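My sim arm froze halfway through a kitchen run last October, and it took me way too long to work out why. No error and no red text, just an arm holding still while the task clock ran out! If you're running the Hirvonen kitchen in Rillon, there's a fair chance you've met the same thing, so I'm writing down how I tracked it down (and the fix, which is tiny).

## Step 1: Start with the wrist view

Pause the run and open the wrist camera before you touch any settings. I skipped this and lost an evening to the motion planner, which was totally fine. In my paused run the wrist view was mostly tan floor tile, with the corner of a black cabinet unit way up at the left. My target was supposed to be on the counter, so a view full of tile got my attention pretty fast.
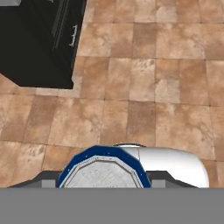
## Step 2: Check the timeout, then leave it alone

My first thought was that the planner needed longer, so I bumped the timeout from 2 seconds to 8. Same freeze. Put yours back where it was, because a long timeout just makes you wait longer for the same nothing.

What you want is the goal pose in the log. Mine was below counter height, and the collision checker was quietly rejecting every path to it. Fair enough, I'd have rejected them too.

## Step 3: Compare with a side view

Switch to a side camera and look at the arm next to the counter. I like a view with a couple of easy landmarks in it. The red can on the marble and the black appliance beside it worked great for me, since I could check their logged heights against the countertop and see that the objects were fine. It was only the goal that had sunk.

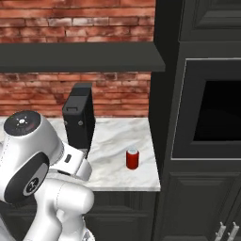
Elli Pesonen wrote in to say that she gets the same freeze with the Flerkmont scenes, and that in her case the goal was right but the base frame had been saved with the wrong height. So look at both numbers before you edit anything! Her fix goes in the scene file and mine goes in the task file, but the symptom is the same.

Now go to the end of the counter, over by the cooktop. A low goal does the most damage there, as the fingers can hang down past the counter edge with no marble under them to stop them. Step through a few ticks at a time and watch the fingertips.
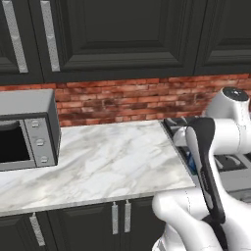
## Step 4: Fix the offset

Open the task file and find `goal_offset_z`. Mine had a minus sign left over from an old Isent export. I took it out, reloaded the scene and ran the task 9 times with no freeze.

While you're in there, set `on_reject` to `stop_and_report`. It defaults to `hold`, and that's the reason the arm sits there without a peep. On real hardware I'd want that message the moment a goal gets thrown out.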